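Sharps and soiled litter: kit and handling for laneway clean-ups

Posted Sunday, September 18, 2022

These notes cover households and small workshops backing onto a public lane, where needles, human waste and soiled bedding have to be cleared before the bins go out. They assume no council crew is available the same day. Where there is one, ring it first and leave the material alone.

Clothing. Closed leather shoes, long trousers, nitrile gloves under a puncture-resistant outer glove. Puncture-resistant does not mean needle-proof. Do not kneel, and do not reach into anything you cannot see the bottom of.
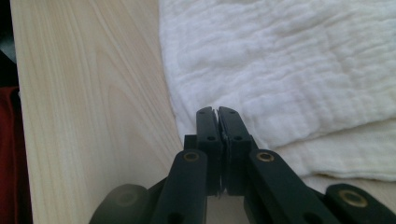
Photo: Girnthorpe Lane Residents

Sharps container. Use a rigid yellow container with a one-way lid. Drink bottles and coffee tins are not acceptable at most drop-off points. Set the container on the ground beside the needle and bring the needle to the container. Never hold the container in the other hand. Pick up by the barrel, point facing away, one at a time. Do not recap, bend or snap. Close the lid for good at the fill line.

Bedding and clothing. Assume there is something in it. Lift by one corner with tongs or a long-handled grabber, let it hang, and wait before moving it over the bag. Do not compress the bag with a hand or foot. Double-bag and tie at the neck. If the item may belong to someone still using the lane, leave it and ask the outreach service.

Human waste. Cover with absorbent granules, leave five minutes, lift with a flat shovel and bag. Wash the spot with detergent and water before any disinfectant goes down, as bleach does little on a dirty surface. Mix bleach fresh in cold water at the label rate. Do not mix it with anything else, and do not hose residue into the stormwater drain.
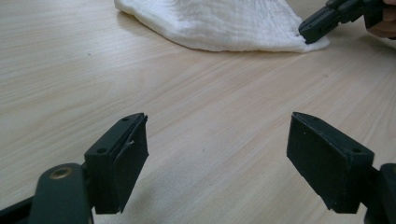 Tools need cleaning the same day. Scrub tongs, shovel and grabber in detergent, rinse, disinfect for the contact time on the label, rinse again and air-dry. Screw holes in gripper fingers hold grit and want a bottle brush. The Cokell grabber comes apart with a 5 mm hex key; the Boros has to be soaked whole. Keep all of it away from kitchen sinks and food benches.

Needlestick. Wash with soap and running water, cover, and go to a doctor or emergency department straight away. Do not squeeze the wound.

Records. Write down the date, spot and type of item. The Wunow Street log runs to 394 entries, 67 of them sharps, and it was the log that got a disposal bin fitted at the north end in January.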